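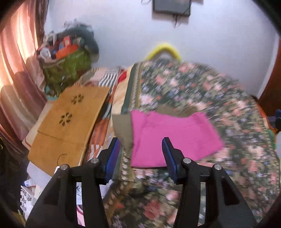
Most bedding is worn out by the wash, long before sleep gets to it. Blankets and quilts can go for weeks between washes if there is a sheet beneath them and you air them each morning. Fold the covers back to the foot of the bed and leave them for half an hour with the window open. A floral blanket is forgiving on top of a bed, as the pattern hides small marks that would show on plain cream, but it still wants shaking out of doors once a week. Keep anything bright, such as a pink cloth, out of the wash with it until you have tested the colour. Press a damp white rag on a hidden corner for a minute and look for dye.

Washing temperatures
Wash coloured blankets at 40 unless the label says lower. Pillowcases and plain cotton sheets can go at 60 if someone has been ill. Wool goes on the wool cycle with a liquid made for it. I use Cedine, half a capful. Powder leaves grit in the weave.

Spinning
A thick blanket should not be spun faster than 900. Above that the creases set and the edging pulls. If the drum bangs, stop it, move the blanket round by hand and start the spin again.

Drying
Hang a blanket over two lines, a forearm's width apart, so that air gets up the middle. In July it will be dry by teatime. Indoors, use a wide airer and turn the blanket over at midday. Don't put it away while the hem still feels cool.

Storing
Our spare bedding lives in a Lustholm chest, 63 cm deep, which takes two double blankets and a quilt. Fold them loosely with the heaviest at the bottom. Refold along different lines in spring and autumn or the creases will fade into stripes. Cedar blocks need a rub with fine sandpaper when the smell goes. Plastic bags are fine for moving house but no good for months in a cupboard.

Small repairs
Loose binding can be tacked down by hand with doubled thread. Do it before the next wash.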